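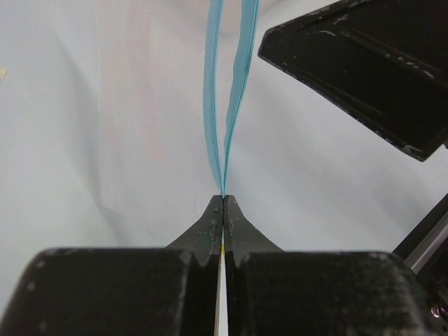 Two-fingered gripper, fingertips together

Prisirholm Degaussing Range

The Prisirholm Degaussing Range is a fixed magnetic measurement facility for ships and submarines. It lies on the eastern side of Flundeo Sound, between the island of Prisirholm and the mainland shore. The range measures the magnetic field beneath a passing vessel so that the vessel's onboard coils can be set to reduce its signature against magnetic mines and airborne detection. It is often called "the Holm" in pilotage notes and "the east range" in older station papers.

Background

A steel hull carries two kinds of magnetism. Permanent magnetism is built up during construction, through hammering, welding and long periods on one heading in the yard. Induced magnetism comes from the hull's position in the earth's field and changes with heading, roll and latitude. Together they distort the field in the water below the ship. A mine with a magnetic sensor responds to this distortion.

Degaussing uses electric coils fitted inside the hull to set up an opposing field. The three usual groups are the M coils, which lie in a horizontal plane and act on the vertical part of the field, the L coils, which act fore and aft, and the A coils, which act athwartships. Each has to be set for the individual hull. Two ships built to the same drawings in the same yard can need quite different currents, and the settings drift as the ship works in a seaway, is docked, or has heavy equipment changed.

Deperming is a separate process in which temporary cables are wrapped around the hull and pulsed with high current to alter the permanent magnetism. There is no deperming berth at Prisirholm. Vessels found to be outside the limits of their coils are sent elsewhere and return for a check run afterward.

Site

The sound was chosen for its flat bottom, low traffic and weak local magnetic gradient. The rock on the mainland side is a pale limestone with few magnetic minerals. A band of darker rock crosses the northern end of the island, and the first line of sensors was moved south to clear it after trial readings showed a steady offset.

The measured track is 2,720 meters long from the outer buoy to the turning mark. It runs close to magnetic north and south, which lets induced effects be separated by comparing runs made on opposite headings. A shorter crossing track runs east and west and is used for small craft and for checks on the A coils. Anchoring and trawling are prohibited within 300 meters of either track.

The tide sets across the northern entrance on the ebb. Masters are advised to enter from the south where draft allows, and tugs with steel hulls are required to drop back before the vessel under test reaches the sensors.

Equipment

The sensors stand in nonmagnetic tubes sunk into the seabed in 4 lines, set at right angles to the main track. Each tube holds a three-axis fluxgate magnetometer, a pressure gauge for water depth, and a tilt sensor. The tubes and sensor heads are made by Clerico, and replaced an earlier set of single-axis coils that recorded only the vertical field. Cables run in a common trench to the station building on Prisirholm. The building was put up with bronze and aluminum fittings, and no vehicles are allowed on the shore road while a run is in progress.

A reference magnetometer is kept in a hut on the western side of the island, away from the tracks. Its reading is taken off the seabed readings to remove natural changes in the earth's field. Runs are stopped during magnetic storms, when the two locations may no longer follow one another closely enough for the correction to hold.

The ship's position over the sensors is found by satellite receiver, with an optical tracker at the station as a backup. A position error across the track has a larger effect on shallow sensors than on deep ones. 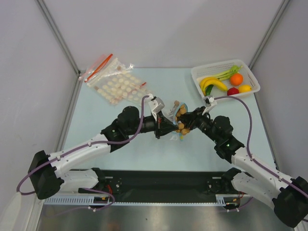
Ranging procedure

A vessel arriving for ranging submits its coil plan, its loading state and a record of work done since its last visit. Portable steel items are stowed in their normal sea positions. The degaussing system is switched off for the first pair of runs, one on each heading, and the raw signature is recorded.

Coils are then energized one at a time at a known current. The change in the field for each is called the coil effect. Once all effects are known, station staff work out a set of currents that brings the peak field under the keel below the limit for the class. The vessel makes a further pair of runs with these currents applied. If the result is acceptable, the settings are entered in the degaussing folder carried on board.

Submarines are ranged on the surface in the first instance. Dived runs are possible only in the southern part of the track, where there is enough water, and require that the sound be closed to other shipping.

A full ranging takes 3 tides in settled weather. A check ranging, in which existing settings are confirmed and no coil effects are taken, can be finished on one.

Data processing

Measurements made at one depth must be converted to a standard depth before they can be compared with the limits. Prisirholm uses the Ahn reduction, in which the hull is replaced by a row of simple magnetic sources along the centerline. The strength of each source is adjusted until the calculated field matches the readings. The field at any greater depth can then be worked out from the sources.
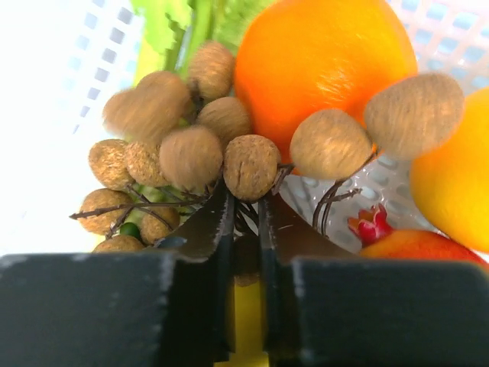

The reduction is less dependable for calculation toward the hull, at depths shallower than the sensors, where small errors in the readings grow quickly. It also performs poorly on broad-beamed vessels and catamarans, for which a single row of sources is too simple. A double-row version was brought into use for these hulls. Results from the two versions are not interchangeable, and the folder must state which was used.

History

The station began as a wartime wiping and ranging post with sensors laid by hand from a wooden lighter. It was placed in reserve when the minesweeping flotilla left the sound, and the cables were left in place. According to the station history by Ailsa Ogilvie, several of the original lines were still giving usable readings when the post was reopened, although the log sheets that gave their exact positions had been lost and the sensors had to be located again by towing a magnet over them.

The Clerico sensors were laid in two stages, the southern lines first. Ranging continued on the old equipment in the meantime, with longer runs to make up for the missing lines. The current edition of the range orders is dated 2024-08-15 and combines the rules for the main and crossing tracks, which had been issued as separate documents.

Routine calibration is carried out each March, with a coil of known strength towed along both tracks by a wooden-hulled launch.

See also

Deperming
Fluxgate magnetometer
Magnetic mine
Minesweeping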